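Mixing a little real data into a lot of simulated data

Aug 3, 2023

I promised in April to write down what came out of our mixing experiment, and then the summer came and I did other things. Javiera Rivadeneira reminded me last week, so I am writing it now, before I forget the details completely.

The question was simple. We train a policy to pick up kitchen things with an arm. Demonstrations on the real arm are expensive, because a person has to sit there and guide it. Demonstrations in simulation are cheap, once you have built the kitchen. So how many real ones do you still need, if you have many simulated ones?

Our simulated set is called Garkero. It holds 1,738 demonstrations in the version I used. The real set has only 40, all collected by Agustina Ulloa, who has more patience than I have. I trained the same network three times: only on Garkero, only on the 40, and on both together. In the third case I had to choose how often a real demonstration appears in a batch. If you draw them with equal chance they almost disappear among the others, and the result was hardly better than with simulation alone. When I raised their share, the policy improved clearly on the real arm. When I raised it further, it began to copy Agustina's habits, for example a small pause before closing the fingers, and it became worse on objects she had not used.

I want to be careful with this result. We tested each policy 10 times per object, and 10 is a small number. Abbas Khosravi repeated the evaluation with 5 objects I had not seen during tuning, and he found the same order between the three policies but smaller differences. I believe the order. I would not put my hand in the fire for the size.

What surprised me more was where the simulated-only policy fails. I expected trouble with shiny surfaces, and there was some. But most of the failures were with long thin objects, when the gripper has to turn to the right angle before it goes down. In Garkero the objects are put on the counter at random, together with many things that do not belong in a kitchen, and the policy learns quite well to ignore these. It learns less well which part of a long object to hold. With a knife it sometimes goes for the handle and sometimes for the middle of the blade. In the simulator both can count as a success if the knife leaves the counter, so in a sense the mistake is ours and the policy did what we asked.

Sebastián Escobar has now written a stricter success check, in which a grasp on the blade does not count. We filtered the demonstrations with it and I am training again. I don't have numbers that I would like to show yet. The first curves look reasonable, but the loss curves looked reasonable last time also.

One more practical remark, for people who try something similar: render each episode from more than one viewpoint from the beginning. We added the second view late and had to replay everything, and some episodes did not replay in the same way because of small differences in contact. I lost many evenings with this.

If somebody has experience with choosing the mixing ratio automatically, please write to me. I would prefer not to search for it by hand again. 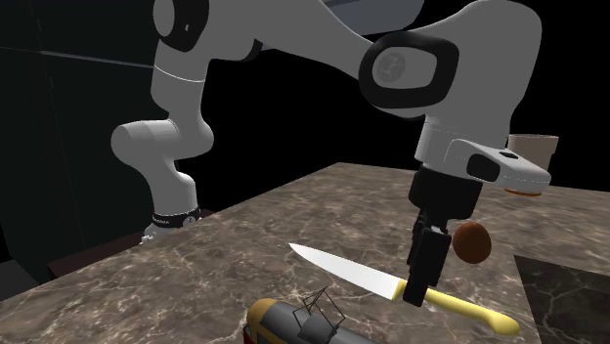
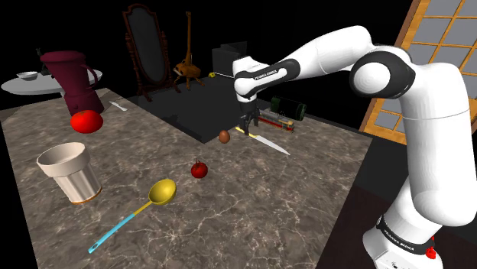
Garkero, the arm over the knife, rendered from two viewpoints.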